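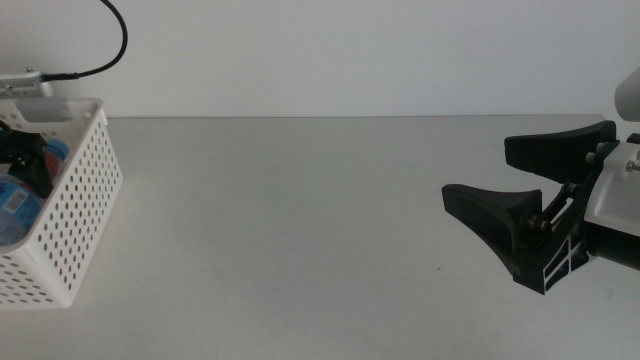
How to read your county's weekly flu report (without scaring yourself silly)

Every April my neighbor Vilho Kauppinen forwards me the Carnov health bulletin with a subject line in all caps. Last time it was "243 PER 100,000!!!" and he wanted to know if he should cancel his trip to Pisholm. So I sat down with him and a pot of coffee and we went through it, and I figured I'd write up the steps for everybody else.

Step 1. Find the dates.
Look for the small print under the title. Our bulletin covers a week that ended 14 days before it comes out, so you're reading old news. Write the end date on the top of the page (I use a fat marker).

Step 2. Find out what got counted.
"Suspected" means a doctor thought it looked like flu. "Confirmed" means a lab test came back positive. Some tables mix the two, and then the footnote tells you. Read the footnote!

Step 3. Turn the rate back into people.
This is the part Vilho liked best. Take the rate, multiply by the number of residents, then divide by 100,000. Were is a tiny place, some 300 people. One single case there gives you a rate over 300 per 100,000, which looks terrible in a chart and is one person home in bed with soup.

Step 4. Check whether it's for the week or for the year.
"Accumulated" or "cumulative" means they've been adding since the start of the season. That number can't go down unless they correct something, so a new high every week tells you nothing much. Vilho's 243 was the whole season so far. For what's going around right now, you want the weekly column.

Step 5. Compare with the same week in other years.
I go back 6 seasons when the old bulletins are online. Ustamcombe only has theirs as scans, so get comfortable. Watch for years when the testing rules changed, since more tests usually means more cases on paper.

Step 6. Call if you're stuck.
There's normally a phone number on the last page. I got Signe Ketilsson at our county office, and she walked me through a footnote I'd read four times and still had backwards. Mornings before ten are best.

If you're sick yourself, or you look after someone who's frail, skip all this and call your doctor. Vilho did go to Pisholm, by the way, and he got his shot first.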